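A thread on what we changed in the two-arm sweeping controller since the last one. Long, mostly software. Numbers where I have them.

1/ For anyone new: the task is sweeping litter off a hard floor into a long-handled dustpan, one arm on the broom, one arm on the pan. It runs on the Mora stack, which is what we call our control and planning code. Policy on top, whole-arm controller underneath, a thin safety layer between them.

2/ In the last thread I said the policy was fine and the controller was the problem. Half of that was wrong. The controller was bad, and it was hiding a timing fault in perception. I'll go through both.

3/ Controller first. We had the two arms on separate impedance controllers, each tracking its own target pose. Simple to write, simple to tune on its own. Works for anything where the hands don't meet.

4/ In sweeping they do meet, through the floor and through the litter. The broom pushes an object, the object pushes the pan, the pan moves back a little, the gap opens, and the object goes underneath the lip or out of the side.

5/ The pan arm saw a push it hadn't asked for and gave way, as an impedance controller is meant to do. We made it stiffer. Then it held position well and scraped the floor whenever the height estimate was slightly wrong.

6/ Arnulfo Cabrera rewrote it so the targets are expressed in a shared frame fixed to the front edge of the pan. The pan arm tracks that frame against the floor. The broom arm tracks its position relative to the edge. Stiffness is set per axis in that frame.

7/ So: stiff along the sweep direction, soft vertically, medium sideways. The pan doesn't slide back when pushed, and it can still ride over a bump. It's an old idea and there are plenty of papers on it. We should have started there.

8/ The awkward part is that the frame depends on where the tool is in the gripper. A long stick held near the top means a small angle error at the hand is a big position error at the floor. The joint encoders can't tell you about slip in the grasp.

9/ We estimate the tool pose at the start of each run from the head camera, then update it at 6 Hz during the run. Between updates we trust the arm. If the estimate jumps by more than a set amount we stop, lift both tools slightly and look again.

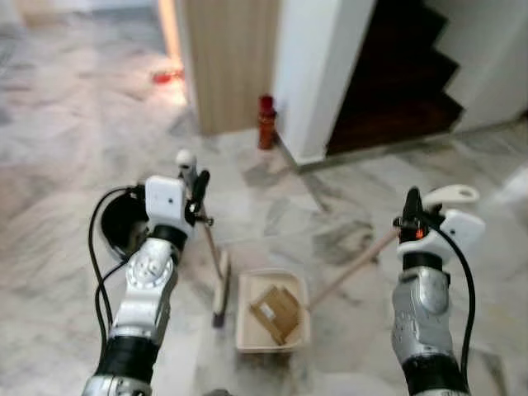
10/ Contact detection on the broom is done from joint torque only. No force sensor at the wrist. We fit a model of the arm plus the tool hanging from it, subtract that, and whatever is left over gets treated as contact.

11/ It's noisy. Bristles bend gradually, so there's no clean step when they touch the floor. We tried a fixed threshold and it fired late on some floors and early on others. Now we lower until the slope of the residual changes, and hold there.

12/ Hashini Miah did the slope detector. It's 196 lines including the tests, which is less than the config file for the thing it replaced.

13/ Now perception. The segmentation model was trained on pictures of tidy litter: cans, cups, screwed-up paper. Flat cardboard gave it trouble, more so on floors with a strong pattern. Veined stone is bad. A darker swirl can look a lot like the edge of something thin.

14/ First attempt was more data with patterned floors. Helped a bit. Second attempt was to feed it two frames a short time apart and let it use the small parallax from head movement. Thin things still have very little height, so it helped a bit more and then stopped helping.

15/ What worked best was dull. We keep a short history of the mask and require a candidate object to move when the broom moves it. If you push at a thing three times and it stays put, it gets labelled as floor and dropped from the list.

16/ That does mean the robot will now and then have a go at a vein in the marble. Sandamali Siddiqui would like this on the list of known issues, so it's on the list of known issues.

17/ The timing fault. Images were stamped when they reached the perception process, and joint states were stamped at the source. Under light load the difference was small enough to ignore. With logging on, it grew, and it wasn't constant.

18/ So the tool pose was being worked out from a picture of the arm at one moment and joint angles from a later one. While the broom was still, no error. While it was moving, the brush head appeared to lag behind where it really was.

19/ The planner then corrected for a lag that wasn't there. The old soft controller absorbed most of the correction. The new one followed it faithfully, and the broom started overshooting the pan edge. For two weeks we thought Arnulfo's controller had made things worse.

20/ Found by Chathurika Kodikara, who plotted the apparent lag against broom speed and got a straight line. If it had been calibration, speed wouldn't have mattered. The slope of the line gave the delay.

21/ Fix was to stamp at the camera driver and interpolate the joint states to the image time. A day's work. We also added a check at start-up that waves one arm slowly and refuses to run if the two clocks disagree.

22/ If you take one thing from this thread, put that check in early. Ours would have paid for itself several times over.

23/ Planning. Previously the policy gave out short chunks of motion for both arms and we ran them blind to the end. Chunks were long enough that an object could roll away in the middle of one and the broom would carry on sweeping nothing.

24/ Now we run only the first part of each chunk and ask again, blending the old and new plans over the overlap. Common trick. The blending has to be done in the shared pan frame. If you blend joint angles, the tool tips wander apart halfway through, even when both plans are good.

25/ There's also a small state machine around the policy: approach, stroke, check, tilt, done. I was against this. I wanted the policy to learn when to stop. It mostly did, and "mostly" meant it sometimes tilted the pan with the litter still sitting on the lip.

26/ The check state looks for the object's mask inside the pan outline, with a margin from the open edge. If it's inside, tilt. If it's on the lip, one more short stroke. If it can't be seen, back the broom off and look again.

27/ Cardboard is the odd one in this state. It doesn't slide as a lump. A torn piece can fold against the back of the pan and spring forward again when the broom leaves. We wait a moment before deciding it's in.

28/ Tooling. We changed how runs are logged. Before, one big file per run, and you had to download the lot to look at five seconds of it. Now video, joint data and plan data are separate, indexed by the same clock, and the viewer pulls only what you scroll to.

29/ The viewer is called Skurari. It's internal and not pretty. It draws the planned path of the brush head over the camera picture, plus the one it followed. Most faults from this round were visible there in under a minute, once the stamps were right.

30/ We have 3102 logged strokes with the new controller. A stroke is one push from contact to lift. I'm not giving a success rate yet, as the early ones have the timing fault in them and I'd like to rerun the set before quoting anything.

31/ Replay is the part I use most. You can take a logged run, swap in a new perception model, and see what the planner would have asked for at each step. It can't tell you what the floor would have done after that. Good for catching regressions, no good for proving improvement.

32/ Things that still don't work well. Very light litter, like a thin wrapper, gets blown or flicked sideways by the bristles. Slower strokes help, but then heavier things don't climb the lip. We need to set the speed per object and we don't yet.

33/ Corners. The broom arm runs short of reach before the pan arm does, and the planner only learns that late. Chathurika is adding a reach map so the base can be placed better before the first stroke.

34/ Regrasping. If the handle turns in the gripper during a stroke, we notice, but all we can do is stop and ask for a person. I'd like to set the tool against the floor and turn it back. The Biswas branch has a first go at this. It works in simulation, so make of that what you like.

35/ A few people asked if the controller will be released. The shared frame part, yes, probably in August, after Maritza Ayala has been through it and taken out the bits that only make sense on our arms. The state machine, no. It's too tied to this one task.

36/ Someone asked about Vendness, our scheduler. It's unchanged. It decides which task runs next and has no say in how.

37/ Control rates, as that comes up each time: joint loop on the arm's own controller, shared frame loop above it on the main computer, policy well below that. The policy can miss a deadline. The frame loop can't, so it has its own core and nothing else is allowed on it.

38/ Next up is the rerun with clean stamps, then per-object speed. Will post the stroke numbers when they're in, split by floor type.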